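3. Collecting the demonstrations

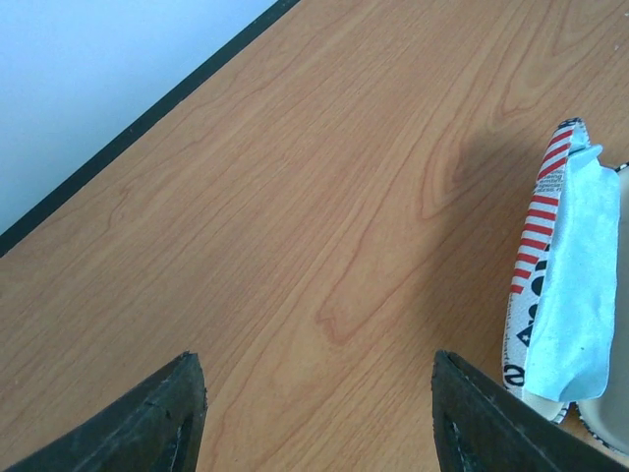 Figure 2. Wrist camera view from the case-and-cloth task. The fingers are open and the cloth lies over one side of the open case.

All demonstrations were recorded on a single arm fixed to a table, with a small camera mounted at the wrist. The operator moved the arm by means of a hand-held leader device, and the joint positions, the finger opening and the camera stream were written to disk together. We used the Rolland recording software without changes, apart from a short script that stops a recording when the operator presses a foot pedal. Nothing was collected in simulation.

The full set holds 2000 demonstrations spread over nine tasks. Five of these involve rigid objects only and follow the Ganska task list closely, so that our results can be set beside earlier work. The other four involve cloth or thin flexible parts. The case-and-cloth task (Figure 2) belongs to this second group. The operator has to take hold of a small cloth, lift it clear of an open case and put it down flat on the table. It was added late, after early trials showed that a policy trained on folded towels did badly with anything smaller than a hand.

3.1 Starting positions

Before each recording the objects were set out afresh. For rigid objects we drew a position and an angle at random from a grid and placed the object by eye. This does not work well for cloth, which has no single pose that can be written on a card. We tried giving the operators photographs to copy, and gave this up after one morning as it took longer to arrange the cloth than to record the task. In the final procedure the case was placed at the drawn position, and the cloth was dropped onto it from a low height and left as it fell. If it missed the case altogether it was dropped again. The starting shapes are therefore varied but uncontrolled, and we make no claim that they cover the range evenly.

The wrist camera sees only a small part of the table at any one time. In Figure 2 the case runs out of view on the right while both fingers are visible at the bottom of the image. Views of this sort are common in the approach phase, and we kept them. An earlier version of our filter threw out any recording in which the target object touched the image border for more than a second, which removed a large share of the useful approaches and left mostly those that began straight above the object. Policies trained on what remained could not recover from a poor start.

3.2 Tabletop and lighting

Most laboratory sets we know of use a plain mat. We recorded on a wood-grain tabletop with strong figuring, partly to make the grasp point harder to find by contrast alone. The grain lines are thin, dark and often curved, and a detector trained on plain backgrounds took several of them for cloth edges. Printed objects raise a related problem. The printed side of the case in Figure 2 carries red stripes and black shapes that meet the edge of the cloth, so the visible border of the cloth changes in contrast along its length.

Light came from the ceiling and from one window with the blind left as it was. Shadows were not corrected. A soft shadow next to an object, such as the one to the left of the case, can be as dark as the grain beside it, and we wanted the training images to contain such cases. Camera exposure was locked at the start of every session and checked again after the midday break. On one Tuesday the lock failed and the drift was noticed only in the afternoon; the recordings from that day are kept in a separate folder and were not used for training.

3.3 Operators and instructions

Four operators took part. Each did a practice block before recording anything for the set, and the practice recordings were deleted. The written instructions ran to a single page. Operators were asked to approach with the fingers fully open, to close only when they judged both fingers to be past the edge of the cloth, and to avoid pushing the case along the table. They were not told how fast to work. Two of them paused briefly before closing and two did not, and the difference shows up clearly in the finger traces. We left the pauses in. Removing them shortened training a little but gave no gain in success on the flexible tasks (Section 5).

Failed grasps were handled in two ways. If the operator missed and tried again within the same recording, the whole recording was kept and marked as containing a retry. If the cloth left the reachable area or the case tipped over, the recording was stopped and stored as a failure. Almost 300 recordings were stored as failures across all tasks. They are released with the set but are not counted in the total given above.

3.4 Labelling

Each recording was split into approach, grasp, lift and place. The first split was made automatically from finger opening and wrist height, using fixed thresholds. The thresholds suit rigid objects. With thin cloth the fingers close almost completely whether or not anything is held, so the finger opening says little about the outcome of the grasp. Beryl Treloar went through the flexible tasks by hand and marked the first image in which the cloth could be seen to move with the fingers. Where this could not be decided from the wrist view, the label was left blank and the training code skips the grasp loss for that recording.

A second person relabelled a sample of the same recordings without seeing the first labels. Disagreements were mostly small and fell at the start of the lift, where the cloth stretches before it leaves the surface. We took the later of the two marks in every such case. The approach labels were hardly affected.

3.5 Storage and splits

Recordings are stored in the Stalumow format, with images kept at the rate at which they were captured and joint data resampled to match. The test split was made by session, so that no recording session appears on both sides. Splitting at random within a session gave noticeably better figures, which we put down to the tabletop and the light being nearly the same from one recording to the next. We do not report those figures. A further set, recorded at the Gevstead site on a different table, is used only for the transfer tests in Section 6.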